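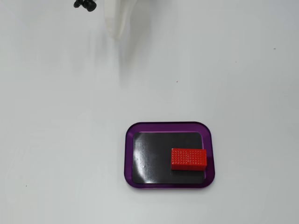

Figure 1. Tray with purple rim on the light work surface.

3. Tray layout and surface

3.1 Purpose

The third part of the project deals with where a tray should sit on a shared worktop, and how its shape affects the way small items are put into it and taken out again. Sections 1 and 2 covered the choice of worktop and the height of the bench. The work was done in the Pledstead teaching room during August, and the measurements were checked by Judit Somogyi.

3.2 Choice of tray

Three trays were compared. Two were plain rectangular trays from the room's own stock, listed in our notes as Drurnon and Ezeani after the shelves they were kept on. The third is the one in Figure 1, a rectangular tray with generously rounded corners. It was used lengthways, with the long side parallel to the front edge of the bench.

Square corners gave trouble in the first trials. Flat items such as washers and card tokens slid into the corner and had to be tipped out. With rounded corners a fingertip can follow the wall and lift the item over the rim. The rounded tray holds slightly less for the same outer size, but this did not matter with the loads we used.

Rim colour was the second point. A pale rim on a pale worktop was hard to pick out from a standing position, and items were sometimes put down beside the tray. The purple rim stands out clearly against the light grey-white surface, and it was kept for all later trials.

3.3 Surface

The worktop is smooth, with no pattern or seams. It was wiped down before each session with a damp cloth and left for 20 minutes. Small specks are still visible in Figure 1. They were noted on the session sheet and ignored, as they lie clear of the tray and have no effect on how it sits.

Shadows proved more of a nuisance than dirt. On Thursday the trials were moved from late afternoon to 11 in the morning, when the light in the room is more even. The later sheets are easier to read for this reason, and the two sets should not be compared directly.

3.4 Position

The tray was tried in 4 positions. The centre of the bench was the obvious choice but left little room to sort items on either side. A position low and to the right, as seen in Figure 1, left one large clear area instead of two narrow ones, and was preferred for sorting. Left-handed users may want the reverse – this was not tested.

3.5 Remaining work

The Wellamberg divider insert has not yet been fitted. Its corners are square and will need trimming before it can be used with the rounded tray. A paper template is to be cut first and checked against the inside of the rim. Results will be added to Table 4 once the insert has been used for one full session.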